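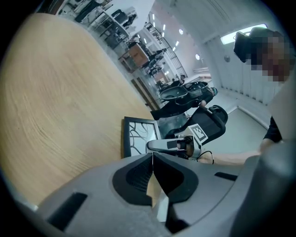
Keisha Sorensen wrote under my last post that a hand-held gripper comparison means very little unless both tools run the same pads, and that half of what I called jaw stiffness was probably pad compression. Fair point. I went back through my notes and she is right for the thin objects. For anything thicker than a paperback the difference between the two grippers holds up.

So I did the comparison again. Both grippers are hand-held, both have two fingers, and both log jaw opening along with a wrist camera stream. The first is the Moltex, which I have had since winter. The second is the Jara, on loan from Fermín Escobar. I put the same mesh pads on both for the main runs and kept the padded ones for a second pass.

The test object was a small picture frame. It is a bad object for a gripper, and I picked it for that. It is thin, it has a hard edge, and it tips over if one finger touches before the other. The task was to close on the top edge, lift, turn a quarter and set it down on its foot.

Results with matched pads, 25 lifts per gripper:

Moltex: 22 clean, 2 tipped, 1 dropped.
Jara: 19 clean, 5 tipped, 1 dropped.

The tips on the Jara are nearly all the same failure. Its left finger leads the right by a small amount at the end of travel, and the frame rocks before the second pad arrives. You can correct for it by hand after a few tries, but then the correction ends up in the recorded trajectory and you have to train it out again. 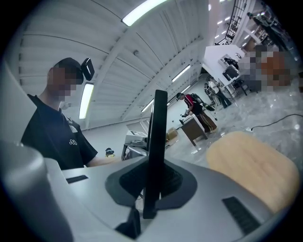

Weight matters more than I gave it credit for last time. The Moltex is 700 grams with the cable attached and the Jara is 574. After an hour the lighter one is plainly easier on the wrist, and my set-downs with it got slower but neater. Olga Huenchumán ran the same sequence and preferred the Jara for that reason alone, tipping and all.

Cameras: the Moltex has the wider lens. It bends straight edges badly toward the rim but keeps both fingers and the object in view at close range. On the Jara I lost sight of the lower edge of the object on most set-downs. I would take the distortion, which calibrates out.

Tracking dropped out on both when I rolled the wrist too far. I logged 2955 poses on the last run and threw away the stretch where the marker was turned from the headset. 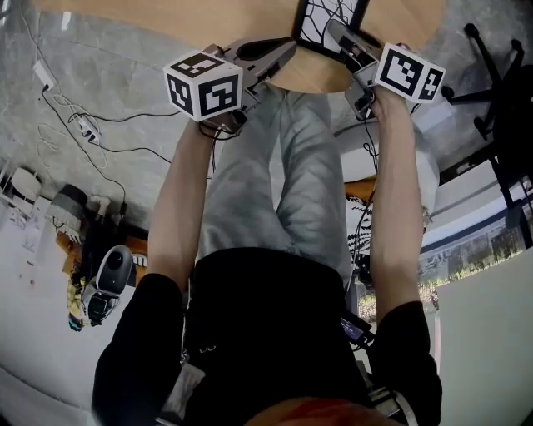
Dovville, April

Second pass done, padded fingers on both. The gap closes to one lift, so Keisha gets most of her argument. The softer pads hide the uneven closing on the Jara - they also smear the contact moment in the jaw signal, so I am staying with mesh for recording.

Still open: cable routing. Both cables run back along the forearm and both pull a little at full reach. Trinidad Echeverría suggested a loop of slack at the elbow, which I will try before the Jara goes back.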